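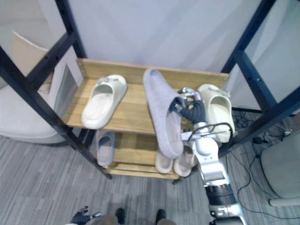
Guides > Listo > Shoe rack tidying > Working alongside

Overview Set-up Daily use Faults Contact

3.2 Starting a tidying shift

At Oltudcombe, staff used to pair up the slippers themselves at closing. Listo now does the handling, and the attendant sets out the work and checks it.

1. Sign in at the panel and choose task 14.
2. Check that both levels of the rack are within reach of the arms.
3. Take worn or split slippers out of use. Listo does not judge condition.
4. Stand clear and press Start. 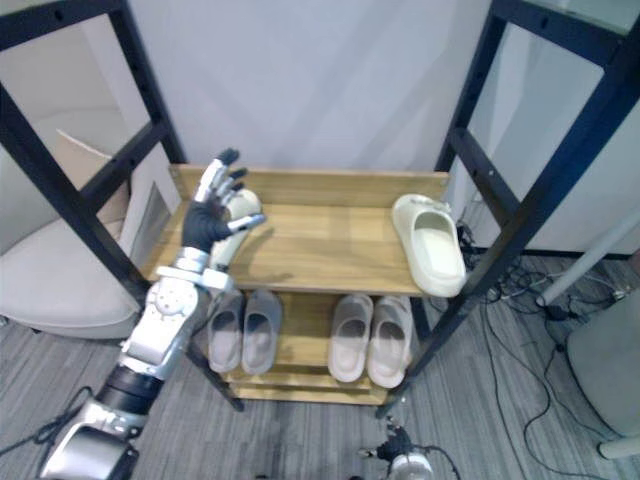
5. Stay within sight of the rack until the task ends.
6. Look over the pairs and correct any that are mismatched.

CAUTION: Do not take a slipper from a closed hand. Press Pause and wait for the fingers to open.

Note: Attendants who worked the old closing rota keep the same hours. Record corrections on form 3687 so that the day team can see them.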